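How to keep black clothes black
By Candela Bermúdez

I have worn black to work for most of my adult life. First I was in a restaurant, then in the orchestra office, and now at the front desk of the Clolis theatre, where the whole front-of-house team wears it. When I came to this country I had two black shirts, and by the end of the first winter one of them was the colour of a wet pavement. I blamed the shirt. Later I understood that it was my washing, and I have been learning since then, partly from books and partly from Evangelia Galanis, who looks after our wardrobe room and has no patience with grey trousers.

This page explains what I do at home, with a normal front-loading machine and no dryer. It will not make an old shirt new. It can keep a good one dark for much longer.

Why black turns grey

Two different things happen, and it is useful to know which one you have.

The first is real loss of dye. Water, heat, detergent and sunlight take a little colour out of the fibre every time. Cotton and linen suffer from this the most. Polyester usually keeps its colour very well, and wool is somewhere in the middle.

The second is that the surface becomes rough. When clothes rub together, tiny fibres break and stand up, and they catch the light. The dye may be still there, but the eye sees a pale fog. You can test this on a grey-looking spot: wet it with a finger. If it goes deep black and returns to grey when it is dry, a good part of your problem is the surface. Detergent that was not rinsed out can give a similar fog, often in streaks.

Before the wash

Ask first if the garment needs washing. A jumper worn over a shirt can go back on the hanger for an evening near an open window. Trousers can have a damp cloth on the spot where the soup went. I used to wash everything after one wearing, as my mother did, and I don't do it any more except for what touches the skin directly.

Then, in this order:

Empty the pockets. One paper tissue in a dark load will keep you busy for the whole evening.

Close zippers and hooks. Leave shirt buttons open, so they don't pull on the holes.

Turn everything inside out, also the sleeves and the socks. This is the step that people skip and it is the one I would keep if I could keep only one.

Put tights and thin knits in a mesh bag.

Check the label of anything new. If it says to wash separately, believe it for the first two or three washes.

Sorting

I make one load of black and very dark navy. Dark red and dark green go in another load, even though many people mix them without trouble. What I never put with black is towels. They shed lint, they are heavy, and they rub.

Also think about the weight of the fabrics. Jeans and a thin blouse may be the same colour but they are not good company. If I have only one pair of jeans, they wait.

The wash itself

Cold water is enough for most black clothes that are worn in an office or a shop. For kitchen clothes with grease I use 40 degrees, and only for those. Choose the short or delicate program, and lower the spin if your machine permits it. Spin speed matters more for creases than for colour, but creases mean ironing, and ironing makes black fabric shiny.

Fill the drum loosely. You should be able to put your hand in on top of the clothes and move it around. A drum packed to the door doesn't rinse well.

Use liquid detergent. Powder does not always dissolve in cold water and it leaves white marks in the folds. Take the one without bleach or brighteners, for colours or for darks. Measure it with the cap, and if your water is soft, go to the lower line. Most of us use too much. If you see foam on the glass during the last rinse, it was too much.

I do not use fabric softener. It makes a coating that feels nice and after some months looks dull, and on sports clothes it traps the smell.

About vinegar and salt

Every page like this one tells you to add vinegar or salt to fix the colour. I tried both. Salt is used with some dyes when the cloth is being dyed, but a spoon of it in the machine does not lock in anything later. Vinegar does not fix modern dyes either. It may help to loosen detergent that stayed in the cloth, so once in a while I soak a dull shirt in a bucket of cool water with half a cup of plain white vinegar, then rinse it well. Please never mix it with bleach, and don't do it every week, it is not kind to the rubber parts if you pour it in the machine.

Washing black wool by hand

For wool, fill the sink with cool water and add a small amount of wool wash. Move it with your hand before the garment goes in. Press the jumper under the water, leave it for ten minutes, and press again. No twisting. Let the water go, and don't be alarmed if it looks like tea the first time.

Rinse in water of the same temperature until it runs clear. Roll the jumper in a dark towel (a light one will leave fluff, and may get stained), press on the roll with your knees or your forearms, and open it flat.

Drying

Take the load out as soon as the machine stops. Shake each piece once, strongly, while it is still wet. It takes a minute and it saves you much of the ironing.

Outside, choose shade. In January I hang black things after five in the afternoon, or on the south side of the house where the sun does not reach. If you have only a sunny line, keep the clothes inside out and bring them in when they are dry. Do not leave them until dinner.

Inside, the enemy is slow drying, which gives that smell of a closed cupboard. Open a window a little, or put a fan on low so the air passes along the clothes. Leave the width of a hand between pieces. Shirts and dresses go on hangers and not over a bar, or you will have a line across the middle. Put plastic or coated hangers, as bare wire can rust onto damp cloth. Knits must lie flat.

A basket with holes in the bottom or the sides is better than a closed tub for carrying wet clothes and for keeping the ones waiting their turn. Even so, don't leave them heaped in it overnight.

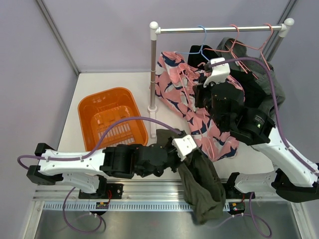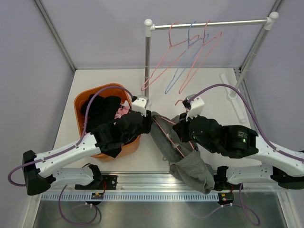

If you must use a dryer, use low heat and stop it while the seams are still a little damp. Finish on a hanger. Clean the lint filter before the dark load, too, and not only after.

Ironing without shine

The shine on black trousers comes from fibres that were pressed flat by heat. Iron from the inside, or put a thin cotton cloth between. A handkerchief is fine. Press down and lift, do not push the iron back and forth on the seams and pocket edges. For shine that is already there, hold the steam a little above the fabric and then brush gently against the direction of the cloth. It improves, but on polyester don't expect much.

Lint and pilling

A clothes brush is better than sticky paper for wool, which can be left tacky by cheap rollers. Brush downwards in long strokes. For pills, lay the garment on a hard table and use a fabric shaver with light hand. Keep it away from seams and ribbing. I made a hole in a cardigan from Filali by hurrying before the evening show, and I still think about it.

When it is already faded

You can dye cotton, linen and viscose again at home. Weigh the garment dry, as the packet will tell you how much cloth it covers, and for black you need more dye than for any other colour. Wash it first, without softener. Keep it moving in the dye bath for the whole time, or you will have patches. Remember that the stitching is usually polyester thread and will stay as it was. On my oldest shirt the stitches remained grey, and I wear it under a vest.

Polyester needs a special dye and strong heat on the stove, in a pot that you will not cook in again. I have not tried it. Mbali Potgieter from our box office did, with a skirt, and she was satisfied with the colour but says that the smell stayed in her kitchen until Monday.

After dyeing, wash the piece alone the first few times, and don't sit on a pale sofa with it until the rinse water is clear.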